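Overnight ferry to Gondon and the bus back, for anyone thinking of doing it instead of flying. Thread.
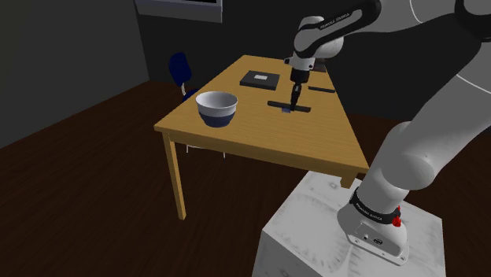
one reply already wants to know if you can board as a foot passenger at the last minute or if it has to be booked. You can buy at the terminal, but the desk only sells seats. Cabins are online and they close the evening before.

I booked a cabin. Inside, lower deck, own shower. It came to 78 one way with the port fee, which was less than the flight once I added a checked bag and a hotel night.

The operator is Rekard. Their website logs you out if you leave it alone for a few minutes, so have your passport number in front of you before you start. The confirmation email went to spam.

Getting to the port: there is a shuttle from the main train station, stop on the north side by the bike racks. It is not signed as a ferry bus. It just says Terminal B. Exact change or card, the driver wouldn't break a note for the couple in front of me.

Foot passenger check-in opens two and a half hours before sailing. I got there when it opened and was through in a few minutes. An hour later the line was out of the door, so early is better if you don't mind sitting.

The waiting room has plastic seats, two vending machines and one set of outlets by the restroom. No cafe after 7 pm. Eat before you come.

Security is a bag scanner and a walk-through. They didn't ask for liquids or laptops out. They did look at a penknife in the tray of the man ahead and put it in an envelope for him to collect on arrival.

Boarding is by bus from the terminal to the ship and then up the car ramp, not a gangway. After that it's stairs. There is an elevator but cars were still loading and the crew had it roped off. With a big suitcase I'd wait for the second bus.

I was on deck 5. Key card was in the door slot. The cabin was small and clean with two bunks, the top one folded away. One outlet, under the mirror, European type. The reading light works on its own switch, which I only found the next morning.

Noise: you get engine hum all night on the lower decks and it didn't bother me. What woke me was a door somewhere down the corridor that wasn't latched and kept knocking. Bring earplugs. The shop sells them but it shuts an hour after departure.

We left 25 minutes late. They announced it in three languages and the reason given was a truck that wouldn't start on the ramp.

Dinner was a buffet or the cafeteria. I had the cafeteria. Fish, potatoes and a salad on a tray, fine, a bit salty. Coffee came from a machine and was poor. The buffet had a long line of school groups and I'm told you can prebook it for less.

Wifi was free for half an hour and after that you pay. It dropped completely once we were out of sight of land. Download whatever you want to read.

The crossing was calm until after midnight and then there was some roll for a couple of hours. I slept through most of it. If you get seasick, ask for a cabin near the middle. The booking page doesn't let you choose, but the desk on board moved somebody while I was standing there.

Wake-up call over the speakers was at 6. It comes through in the cabin and you can't turn it down. You have to be out of the cabin half an hour before docking so they can clean.

Breakfast was the same cafeteria. Rolls, cheese, boiled eggs. It was quicker than dinner. I took mine to the window tables at the back and watched the pilot boat come out.

Arrival was on time, so they made up the delay overnight. Foot passengers go off after the cars at Gondon, which I hadn't expected. We stood on the stairs for a good while with our bags. Next time I'd stay in the lounge until they call it.

Passport control was two booths, one open. Slow but friendly. He asked how long I was staying and where, then stamped it. Have the hotel address written down.

From Gondon port into town it's a flat walk along the harbor, or there's a city bus, number 8. I walked. The sidewalk runs out near the fuel depot, so you cross over and come back again after the roundabout. With wheels on your bag, take the bus.

Stayed at the Valdovinos, which is a plain hotel above a row of shops. They let me leave the bag at reception at breakfast time and the room was ready by noon. Good shower, thin curtains. Rooms at the back look at a courtyard and are quieter.

Coming back I took the coach because the ferry doesn't sail on Sundays outside summer. From October it drops another day too, so check the timetable and don't rely on the printed one in the hotel lobby. That one was last year's.

The coach leaves from behind the market hall. No building, only a shelter and a post. The driver checks names on a list and wants a printed ticket or a phone with some charge left in it. Bags go underneath and you get a numbered tag. Keep the tag, they did match them at the other end.

Two stops on the way, one for food and one at the border. The food stop is a gas station with a decent soup counter. Everyone stays on the coach at the border and an officer comes down the aisle. We were held there for 40 minutes and then waved on.

Seats are narrow, with a socket under each pair. The one on my side was dead. The restroom on board was locked for the whole trip, so use the stops.

Would I do it again? The ferry yes, same cabin type, with earplugs and my own food. The coach only if there was no sailing that day.

Forgot to say – luggage lockers at Gondon port take coins only and the change machine was out of order both times I passed it.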